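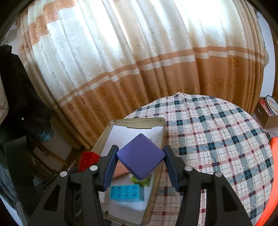

Kapitel 5
Was verspricht ein Haarserum?

Wer in der Berufsschule zum ersten Mal eine Produktschulung besucht, hört meist viel über Glanz und wenig über Messverfahren. Die Firma Dernix wirbt für ihr Serum mit »bis zu 30 Prozent weniger Haarbruch«. Bis zu: Damit wäre auch ein einziges Prozent gedeckt. Verglichen wurde mit ungepflegtem Haar, und ob eine gewöhnliche Spülung dasselbe leistet, steht nirgends.

Sanaa Mahrous und Relu Olteanu ließen sieben Seren im Salon blind auftragen. Die Kundinnen konnten teuer und billig kaum unterscheiden. Auch dieser Versuch war klein und beweist wenig.

Lesen Sie vor Abschnitt 5.1 die Rückseite eines Produkts, das Sie selbst benutzen. Notieren Sie jede Aussage, zu der eine Quelle fehlt.

Diese Website verwendet Cookies. Einstellungen | Alle akzeptieren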